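Sorting Out Your Mug Corner in One Afternoon

If your mugs live in a wobbly stack behind the cereal, this is the project for you! It takes 50 minutes, costs nothing if you already own a stand or a rack, and makes the first coffee of the day so much nicer. I did mine in July and I still grin when I reach for a cup.

What you'll need

A mug tree, a wire rack, or both
A soft mat or a folded blanket
Dish soap, a bottle brush and baking soda
A dry towel
A box for the mugs that are moving on

Step 1: Get everything out

Spread the mat on the floor and bring every mug to it. Check the dishwasher, the desk, the car (I found two in the car!). The floor is better than the counter for this – you get far more room, and a mug that tips over on a mat usually survives.

Step 2: Pick your keepers

My house had 14 mugs for three people, which is silly. Hold each one by the handle as if it were full. Does it feel good? Is the rim smooth? Run a fingertip all the way around and put anything chipped in the box. My friend Kagiso Modise swears by keeping two per person plus two for guests, and I've come around to that.

Step 3: Scrub off the stains

Sprinkle baking soda into a damp mug, rub with the brush, wait a few minutes and rinse. Tea rings come right off! Ribbed mugs need a little extra work along the grooves, so go up and down with the brush and skip the circles.

Step 4: Try out the layout

Before anything goes back on the counter, set up the whole station on the mat. Put the tree at one side and the rack at the other, and bring in whatever else shares the space. For us that's milk, so a carton goes into the mix too. Hang a mug, turn a couple upside down on the rack, leave one standing by itself and shuffle things until you like it.
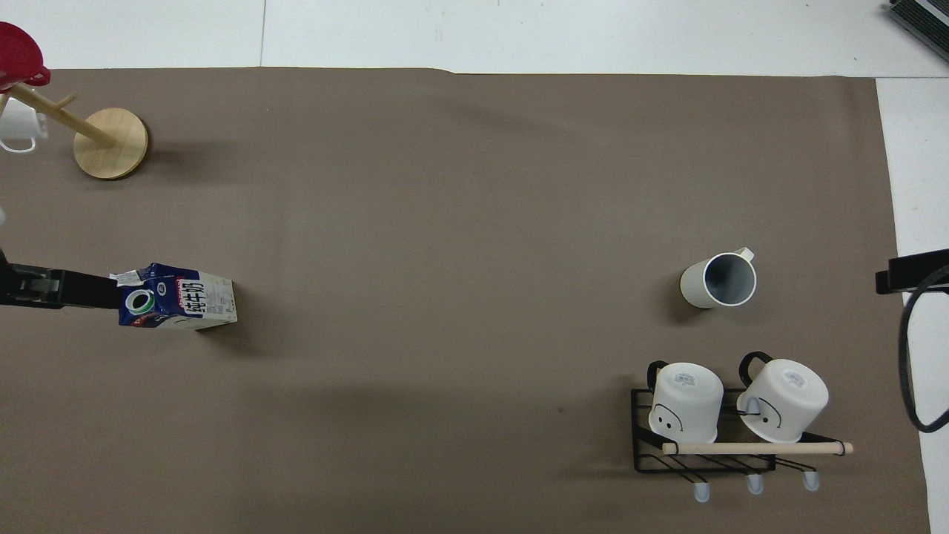
Step 5: Load the tree evenly

Start with the lowest pegs and work up, switching sides as you go. Heavy mugs go low, light ones go high. Give the pole a gentle nudge when you're done. If the base lifts, move one mug to the opposite side and try again.

Step 6: Fill the rack

Mugs go rim down so dust stays out. Dry them fully with the towel first, and leave a finger's width between them so the handles don't knock.

Step 7: Move it all to the counter

Measure the spot before you carry anything over. Mine is 13 inches deep, and the rack only fits with its long side against the wall. Keep the tree within reach of the kettle, put the milk back in the fridge, and go make yourself something hot – you've earned it!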